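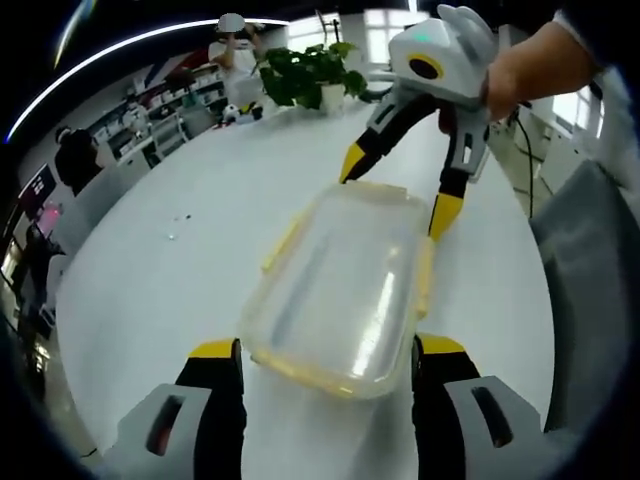 The spreadsheet had a row called Fingers, and I was in trouble over the row called Fingers.

I'd been at Indville for five months by then and I still didn't have a proper desk, but I did have the equipment budget, which landed on me because I once admitted to liking spreadsheets in a lift. Never do that! The budget had to be in by October and it was for the kitchen project: grippers, tables, spares, cables, and a great many plastic boxes with clip-on lids for the grippers to pick up and put down again all day long.

"What's this 1,349?" said my boss, leaning over me with a biscuit.

"Pounds," I said. "For a pair of grippers from Torent."

"And this 440?"

"Fingers."

She ate a bit of the biscuit. "They don't come with fingers?"

They did come with fingers. They came with one set, and we got through fingers like I get through umbrellas, so I'd put in for spares. I explained this quite well, I thought. I did a little mime of a finger wearing out. She said Postby did a gripper with the fingers moulded on and wasn't that cheaper, and I said yes, until one snaps and you have to send the whole thing back and wait. She asked how long. I didn't know how long. I said ages.

So I was sent off to find out, and that's how I ended up on the phone to Postby for most of an afternoon, listening to a pan pipe version of something I'd had at my cousin's wedding. The man who finally picked up was lovely. He told me all about his knee. Then he said repairs went by boat.

"By boat," I said.

"It's a nice boat," he said.

I wrote BOAT in the notes column and felt I'd earned my lunch.

The lab was busy when I got back, so I stood about eating a cheese roll and watching people try to lift a food box without dropping it. I'm not technical. I can't tell you what makes one grip good and another one bad, but I'd got very fond of the noise a lid makes when it lands flat, a sort of polite clap. I'd budgeted 200 for boxes. My boss had queried that as well (she thought we could bring them from home) and I had to tell her, as kindly as I could, that I'd seen the state of the boxes people bring from home. Half of them are orange from bolognese. Some of them have still got bolognese.

Then there was Bustamante, who did the tables. Their quote said 312 and, in very small letters at the bottom, "legs separate". I rang them too. I'd got quite good at ringing by then, I had a voice for it.

"Is that the legs separate as in packed separately," I asked, "or separate as in extra?"

There was a long quiet bit.

"Extra," said Bustamante.

I went back to the spreadsheet and put in a new row, just under Fingers, and called it Legs. Then I sat and waited for her to come past with another biscuit.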